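テーブルクロスを一枚、衝動買いした話

雑貨屋で「見るだけ」と言って本当に見るだけで帰れたことが、私の人生には数えるほどしかありません。今回もそうでした。傘を買いに出たのに、傘は買わず、紙袋に布を入れて帰ってきたんです。

買ったのはテーブルクロス。紺と白の市松で、四角が斜めに並んでいるタイプです。紺と白なら浴衣でも食器でも大抵好きなので、棚から半分はみ出していたのを見た時点で、もう勝負はついていたのかもしれません。しかも近くで見ると、四角のなかがひとつずつ違う! 白地に細いグレーの縞が入っていたり、紺地に白い波線が走っていたり、うろこみたいに重なった波の文様になっていたり。遠目には洋風のチェックなのに、寄ると急に和の顔をするんですよ。こういうのに弱い。

おまけに縁には、生成りっぽいレース風の飾りまで付いています。正直に言うと、ここだけは少し迷いました。うちはレースの家じゃないんです。花柄もフリルもほとんどなくて、カーテンも無地。でも、店の人が広げてくれた角のところを見ていたら、この縁がなかったらちょっと硬すぎるかもな、という気もしてきて。三分くらい悩んで、会計に向かいました(傘のことはこの時点で完全に忘れています)。

さて、布を家に持って帰ると、今度はテーブルの上が気になりはじめます。それまでのうちのテーブルは、郵便物、飲みかけのマグ、読みかけの本、なぜか爪切り、という感じで、布を敷こうにもまず土台が見えない状態でした。一度全部どかして、拭いて、敷いてみる。うん、いい。ものすごくいい。いいんだけど、このきれいな布の上に爪切りを戻す勇気はさすがにありません。

昔、知人のブライアン・ルゲマリラ(Brian Rugemalira)さんに、テーブルに置くものは食べられるものだけにするといいよ、と言われたことがあります。彼の家に遊びに行ったとき、あまりに卓上がすっきりしているので秘訣を聞いたんです。そのときは「はあ」と生返事をして帰ってきたのですが、布を前にして急に思い出しました。食べられるもの。なるほど、果物なら見た目もいいし、減っていくから溜まらない。

というわけで、器に果物を盛って置くことにしました。器は食器棚の奥にあった、暗い緑がかった色のもの。以前、旅先のスカスダール(Skasdale)という小さな町の道具市で買ったきり、重いわ大きいわで出番がなかった子です。値札には16と書いてあって、店番のおじさんが、じゃあ二つ買うならおまけするよ、と言うのを断って一つだけ抱えて帰りました。いま思えば二つ買っておけばよかった。

この暗い器と紺の布、合わせる前は沈むかなと心配していたんですが、そこに赤や橙や黄色が入るとぐっと持ち上がるんですね。ポイントは、色を揃えすぎないこと。最初に赤い果物ばかりで盛ってみたら、なんだかお供えのようになってしまいました。黄色を奥にひとつ入れて、手前に朱色に近い明るいのを置いて、端のほうに濃い赤を足す。それだけで、ぱっと食卓の顔になるんです。

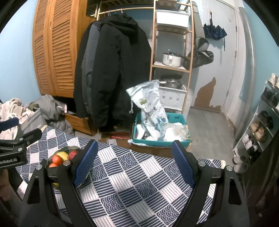

果物の盛り方で言えば、山にしないのもコツだと思います。スーパーの帰りはつい全部盛りたくなるけれど、下の段のものは忘れます。私は何度、器の底でやわらかくなった桃に謝ったことか。いまは器に出すのは食べごろのものだけにして、残りは台所へ。減ったら足す。面倒かなと思っていたのに、朝、コーヒーが落ちるのを待つあいだにちょうど終わるくらいの手間でした。

で、ここからが今日いちばん書きたかったことなんですが。テーブルの上がきれいになると、次に目に入るのはテーブルの向こう側なんです。椅子に座って顔を上げたとき、視線がすっと抜けていく先。うちの場合、そこにいるのが米袋です。

お米の袋って、どうしてああも存在感があるんでしょう。淡い青と白で、真ん中に漢字がどーんと縦に入っていて、デザインとしてはなかなか立派。立派だけれど、食べ進むにつれてくしゃっとなってきて、ひもがだらんと垂れて、なんとも所在なげな姿になります。以前は床に直接立てていたので、途中で必ず倒れました。夜中にドサッと音がして飛び起きたら米だった、ということが二回あります。

そこで青緑のプラスチックのケースを用意して、袋ごとそのなかに立てることにしました。米びつに移し替えるのが正解だというのは、私もわかっています。わかっているんですが、移すときに必ずこぼすんですよ、私は。袋のまま立てておけば、こぼれない。銘柄もひと目でわかる。ケースの隙間には、ほかのビニール袋ものも一緒に差しておけるので、細かいものの行き先に困らないのも助かっています。

ちなみにケースは、エルベリ(Elberg)という日用品の店で1629円でした。蓋つきのもっと高いのもあったけれど、袋が背の高いまま入れられるほうがよかったので、迷わずこちら。帰り道の坂で風にあおられて、ケースを頭にかぶりそうになりながら歩いたのもいい思い出です。

さて、布のほうの話に戻りますね。使いはじめてわかったのは、柄ものは汚れに寛容だということです。前に白無地のクロスを使っていた時期があって、あれは本当に神経がすり減りました。カレーの日は外す、赤ワインの日も外す、醤油の日は……って、醤油じゃない日なんてうちにはないんです。結局いつも外していて、なんのためのクロスかわからない。その点、これだけ柄が入っていると、小さなシミのひとつやふたつ、波の仲間に入れてもらえます。

洗濯は、ふつうにネットに入れて洗濯機で。縁がひっかかると嫌なので、飾りを内側にしてたたんでから入れています。洗い方を友人に話したら「手洗いしなよ」と叱られましたが、手洗いにしたら私は一生洗わないと思う。干すときは二つ折りにしないで広げて、縁を指でちょんちょんと引っ張っておくと、アイロンなしでもまあまあ見られる形に乾きます。まあまあ、でいいんです、うちは。

サイズのことも少し。テーブルクロスって、たっぷり垂れているほうが優雅に見えるので、つい大きめを選びたくなりますよね。でもわが家のように、食べるのも書くのもアイロンがけも同じテーブルという家では、垂れが長いと膝に絡みます。立ち上がった拍子にコップごと引きずりかけて、冷や汗をかいたことも。幅が足りないくらいで、角がほんの少し見えるほうが気楽です。ストークネス(Storkness)という布の店で端切れを見ていたとき、お店の人も、毎日使う布は短めがいいですよ、と言っていました。あのときは端切れを買いに行って端切れを買ったので、珍しく勝った日です。

もうひとつ、敷きはじめて変わったのが、夜の片づけです。これまでは寝る前にテーブルを見ても「まあ明日」で済ませていたのに、布の柄が隠れているとなんだか落ち着かない。で、マグを下げて、本を棚に戻して、郵便物を開ける。時間を計ってみたら、おおよそ60秒でした。たった一分を何年もサボっていたのかと思うと、ちょっとくらっときます。

もちろん、いつもうまくいくわけではありません。先週は締め切りが重なって、布の上は資料とレシートと、例の爪切りで埋まりました。爪切り、どうしてあなたは必ず戻ってくるの。果物の器だけが資料の谷間にぽつんと残っていて、その横でごはんを食べていたら、なんだか遠足のお弁当みたいで、それはそれで楽しかったんですけどね。

九月になったら、布を替えようかどうか考えています。紺と白は夏の色だという気もするし、果物がぶどうや柿に替わったら、それも似合いそうだという気もする。候補は駅前のボーエン(Bowen)という店で見かけた、からし色の麻。あれに緑の器を置いたらどうだろう、と電車のなかでずっと考えていて、このあいだは一駅乗り過ごしました。

それと、傘はまだ買っていません。

(2018/07/08 記)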